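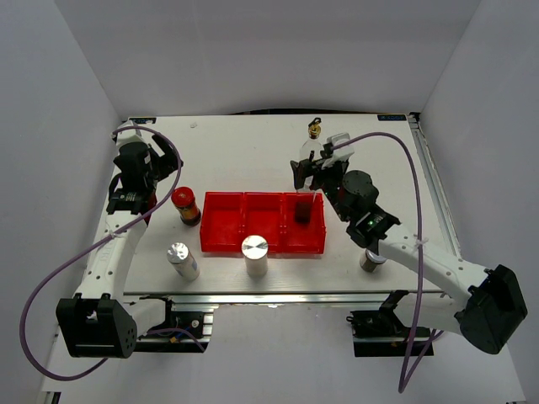

2. Placing and setting the lamp

The Drelmont desk lamp is sold with a brightness figure on the box, and you should treat that figure with some suspicion. It was measured in an empty test room with the head straight above the meter. What reaches your own work depends far more on the surfaces near it. A white table enclosed on three sides by pale walls, like this one, throws a good deal of light back and softens the shadows, and you may well find the highest setting too much. A dark oak desk in the middle of a room does the opposite. Set the lamp up where you will use it before you decide whether it is bright enough.

What you need

The lamp head and stem
The clamp or the weighted foot (not both)
The power lead, 127 cm long
The small hex key taped inside the lid

The lead is shorter than most people expect. Measure to the socket first. We do not recommend extension leads under a rug or behind a radiator, whatever the forum posts say.

Fitting the clamp

1. Check the table edge. The clamp needs a flat underside. A rounded or bevelled edge will seem to hold and then slip.
2. Open the jaw fully and slide it on from the side.
3. Tighten by hand until the pad stops moving. Do not use pliers.
4. Drop the stem into the clamp and turn the hex screw until it bites.
5. Push the head gently from each side. If the stem leans, take it out and begin again at step 2.

Caution: do not fix the clamp to glass. The felt pads sold as making this safe do no such thing.

Setting the height

1. Unplug the lamp.
2. Loosen the collar and raise the head until the bulb cover is above your eye line when you are sitting normally. If you can see the bright part of the lamp while working, it is too low or tipped too far.
3. Tighten the collar and plug in.
4. Lay a sheet of plain paper where you work and hold a pencil upright on it. Move the head until the shadow falls away from your writing hand.

Right-handed users generally want the lamp on the left. Try both sides anyway.

Brightness

Press the round button once for low, again for medium, again for high. The high setting gives 700 lux directly under the head at the standard height. It drops quickly as you move outwards, so a large drawing will be well lit in the middle and less so at the corners. A second lamp will cure this. Turning the first one up will not.

Note: phone light meters vary widely. If yours disagrees with our figure, we would not trust either reading very far.

The "Rathore" setting

Holding the button down gives a warmer light, named Rathore on the dial. Some owners say it helps them sleep after evening work. We have seen no proof of that and make no such claim. It is pleasant to read by and poor for matching colours.

If the lamp flickers

1. Push the lead fully home at the lamp end.
2. Plug straight into the wall, without any timer or dimmer. The lamp does not work properly with dimmers, including those marked as suitable for all lamps.
3. If it still flickers, stop using it and ask your shop for part 251, the replacement lead.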